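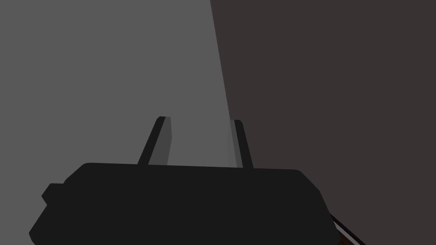
Gripper's-eye view in the simulator, with nothing between the fingers.

I got lost on my way to the demo-collection group in Ornville, so by the time I sat down on Wednesday morning my host was already on her second coffee and had been driving a robot for an hour. The robot isn't in the building, by the way. It lives in a simulator the group calls Wino (I asked, and the name is older than anyone on the team), and she drives it from a desk by the window.

"People hear that I teach robots and they picture me standing at a whiteboard," she said. "Mostly I pick things up and put them down again, and the computer takes notes."

The notes are what she calls demonstrations, or demos if it's after lunch. One demo is one try at one small job, start to finish, with every camera view and every arm movement saved together. The learning system gets a big pile of them and tries to work out what a person would do next. The pile she's building now is called Jutby, and the goal is 1,000 demos the team is happy to keep. When I visited they had 219.

I must have made a face, because she laughed. "We've recorded 1,661! Those are just the ones that passed."

So what happens to all the others? Plenty of them are her own fault, she told me cheerfully. She'll hesitate too long over an object, or come in at a silly angle and back out and try again. A little of that is fine, and some of it is even useful, since a robot that has only ever seen perfect grabs has no idea what to do after a bad one. But if every demo has a long pause in it, the system learns to pause. "It copied my sneezing," she said. "I'd stop dead for a second, and a month later so did the model."
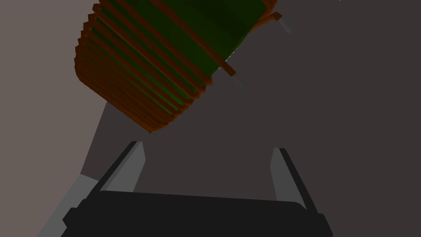 A wire-wound inductor and an open gripper.

I'd expected boxes and blocks, and I was a bit surprised to see electronic parts. The inductor is one of her favorites, and also one of the things she complains about most. It's round, so there's no flat side to line the fingers up with, and then there are the leads sticking out of one end. She wants the system to see it picked up from lots of directions, so she tries to catch herself whenever she falls into a habit.

"I'm right-handed and I'm lazy," she said. "If you let me, I'd come at everything from the same side all day long."

To get around that, the team has a little program named Navickas that shuffles the starting positions before each try. She doesn't get a say. Sometimes it hands her something easy and sometimes it hands her a nightmare, and the rule is that you have to attempt the nightmare. She's allowed to grumble (there's a channel for it).

I asked whether the views from down by the fingers were hard to get used to. She said she hardly uses them to drive, except right at the end of a reach, when the wide view can't tell her much about the last little bit. The learning system gets them all the way through, though, including the dull stretches where there's only a plain gray surface to look at. I wondered if those could be trimmed out. They tried it once! The model got worse at knowing when it was nowhere near anything, so the dull stretches went back in.

Then she let me have a go, and I was terrible. There are 2 arms, and I kept moving the one I wasn't thinking about.
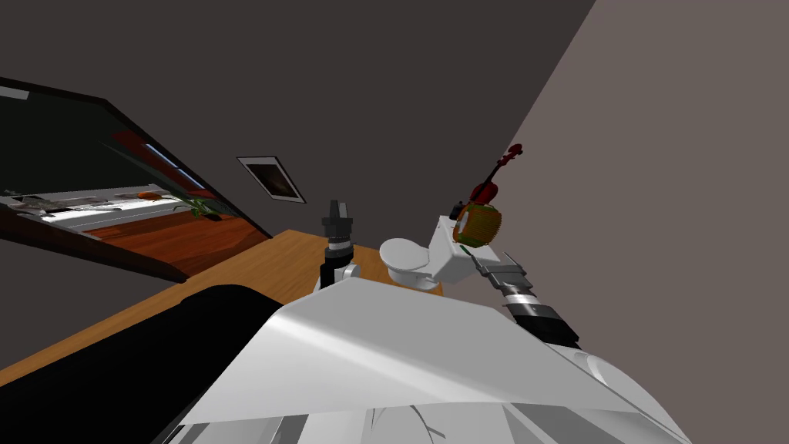 Demonstration Collection Scene, Ornville

The wide view is where you get to see what a strange room it is. There's a wooden table, pictures on the wall, and a white toilet model with a dark red violin leaning up behind it. I asked who decorates. She said the objects get drawn from a big library and nobody picks the combinations, which suits her fine. If the violin only ever showed up with other instruments, the system might lean on that as a clue.

"After a week you stop noticing," she said. "I'll tell my sister I had trouble with a toilet and a violin today and she just says okay."

My own attempts were saved along with everyone else's, and she promised to review them fairly. I got an email on my way home saying that none had made it into Jutby, but that one was being kept in a separate folder of mistakes, which she wanted me to know is a folder they use.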